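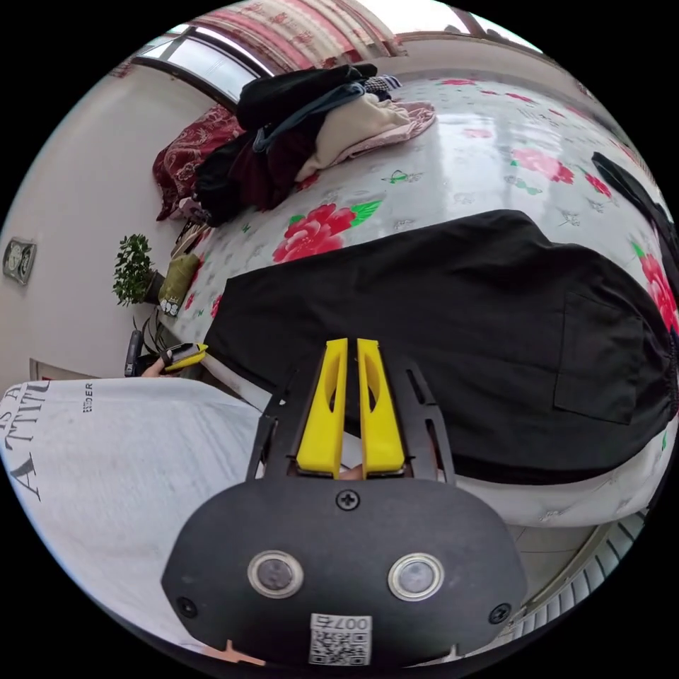 Prascombe releases Grustow 5, software for planning and control in garment handling

New version turns hand-held gripper recordings into working motions for robot arms, with better handling of dark fabric and cluttered surfaces

JANDHAM, March – Prascombe, the robot software company, has released Grustow 5, a major new version of its software for perception, planning and control in the handling of clothes and household linen. The release is available to all existing licence holders from today and to new customers from the end of the month.

Grustow takes recordings made by people using hand-held grippers in ordinary rooms and prepares them for use on robot arms fitted with the same fingers. Version 5 replaces the part of the software that works out where the gripper was at each moment, adds a new planner for soft items, and brings the tools for checking recordings into a single program. It is the first version to be supplied with a full set of household recordings, gathered over 356 hours in bedrooms, utility rooms and hallways.

The household set was recorded by operators working in lived-in homes. They were asked to pick up, spread out, turn, fold and stack clothing on the surfaces people normally use, including beds, sofas and ironing boards. Rooms were not cleared or specially lit. Operators worked beside windows in full daylight and under ceiling lamps in the evening, on plain and patterned bedding, with other clothes left where they were.

Finding dark clothing

Black and navy garments have been a long-standing difficulty for software of this kind. Seams, pockets and hems on dark cloth show up faintly in a camera view, and where one dark item lies on another the boundary between them can be lost. Earlier versions of Grustow often treated a pair of such items as a single piece of fabric, and the resulting grasp would lift both or neither.

The new perception module in Grustow 5 estimates the edge of a garment from several moments in a recording, as the gripper approaches, and keeps more than one possible outline until the fingers close. It makes use of small differences in shading along stitched areas, and it has been trained on garments laid over strongly patterned sheets as well as plain ones. In Prascombe's own tests on dark trousers, coats and jackets, the module chose a usable grasping point at the first attempt in 82 per cent of trials. Full test conditions are given in the technical notes supplied with the release, together with the cases in which the module failed. Thin black linings and knitted items with a very loose weave remain the weakest areas.

Wide-angle lenses are supported directly. In previous versions, users had to flatten each view before processing, a step which discarded detail near the rim. Grustow 5 works on the curved view as recorded. Users with existing flattened recordings may continue to process them, although the company advises returning to the original files where these have been kept.

Planning for soft items

A garment changes shape as soon as it is touched, so a plan made before contact is quickly out of date. The planner in Grustow 5 works in short stages. It sets out an approach, a grasp and a first lift, then looks again at the fabric before deciding how to go on. Each stage can be run, paused or repeated on its own, and operators may set a limit on how far the arm is allowed to move before the next look.

The planner also includes a two-handed mode. Recordings made with a gripper in each hand are matched in time and treated as one action, so that the relation between the two hands is preserved when the motion is passed to a pair of arms. Where one hand is holding the cloth still while the other moves, the software marks the holding hand as such and keeps its position steady. This was the feature most often requested by users of the previous version.

Control settings for the slotted finger types supported by Grustow have been revised. The closing speed now falls as the fingers come together, and the software allows for the bending of the fingers under load when it estimates how much fabric has been gathered. Users who have cut or printed fingers to their own pattern can enter the finger length and opening width through a form in the settings panel. No programming is needed.

Checking tools

Much of the cost of preparing recordings lies in checking them by hand. Grustow 5 brings together what were previously separate programs for sorting, trimming and labelling. A recording can be opened, played at reduced speed, marked with the start and end of each action, and either passed or set aside, all from one window.

Problems are now flagged when files are loaded. These include a lost position, a covered lens, a gap in timing between two grippers, and a recording that ends before the fingers have opened. Each device is recognised by the printed code on its mounting plate, and recordings are filed under that device automatically. If the calibration held for a device is older than the limit set by the user, the software gives a warning and holds the files for review.

A privacy screen has been added for work carried out in homes. Reviewers can blur faces, photographs, letters and printed wording before a recording is shared outside the team that made it. The original remains in a locked folder until the site owner's agreed deletion date. Prascombe recommends that the screen be applied to all household recordings as a matter of course.

Trial with Dmytriv

Before release, Grustow 5 was used for 12 weeks by Dmytriv, the textile care company, at its sorting and finishing site outside Jandham. Staff there used hand-held grippers to record the separation of mixed piles of clothing, and the recordings were processed on site using a standard desktop workstation.

"Our teams deal with heaps of mixed clothing, in every colour and fabric, and no two heaps are alike," a spokesperson for Dmytriv said. "We needed software that our own staff could use after a short course, and that would tell us plainly when a recording was no good. The new checking window has saved us a great deal of time. There is still work to be done on knitwear, and we have been open with Prascombe about that."

Dmytriv will continue to use the software at the Jandham site and has agreed to supply further recordings of knitwear and lined garments for use in later updates.

A spokesperson for Prascombe said: "Homes are difficult places for this kind of software. The light changes, the bedding is patterned, and the item wanted is often underneath another one. We chose to record in those conditions from the beginning, and the planner in this release has been built on what those recordings showed us. We are grateful to the households who allowed us in and to Dmytriv for the care its staff took during the trial."

Availability and support

Grustow 5 is offered under three licences: research, workshop and site. The research licence includes the household recordings at no added charge, for use within the licence holder's own institution. Workshop and site licences include the processing tools and planner, with the recordings available separately on request.

Projects created in the previous version can be opened in Grustow 5 and will be converted on first use. Conversion cannot be reversed, and customers are asked to make a copy of each project beforehand. Projects from older versions should first be opened and saved in version 4. Security updates for version 4 will continue until the end of the year, after which it will be withdrawn from sale and support.

Training is available at Prascombe's offices in Jandham and by video call. The course covers recording practice, device calibration, use of the checking window and the setting of safe limits for arm movement. Customers intending to run Grustow 5 on robot arms in shared working areas must carry out their own risk assessment before doing so. The software does not replace guarding, emergency stops or other protective measures required at the place of use.

A first update is planned for the summer. It will add support for towels and bed linen folded by two people, and will extend the settings form to curved finger tips.

About Prascombe

Prascombe develops software for robot perception, planning and control, with a particular interest in cloth and other soft materials. It is based in Jandham and supplies universities, equipment makers and textile care companies.

About Dmytriv

Dmytriv provides textile sorting, cleaning and finishing services to hotels, care providers and private customers.

Notes to editors

Grustow is a product name of Prascombe. The name is written with an initial capital only and should not be shortened.

Technical notes, licence terms and a list of supported grippers and arms are available from the Prascombe press office on request. Demonstrations for trade and technical press can be arranged at the Jandham office by appointment.

ENDS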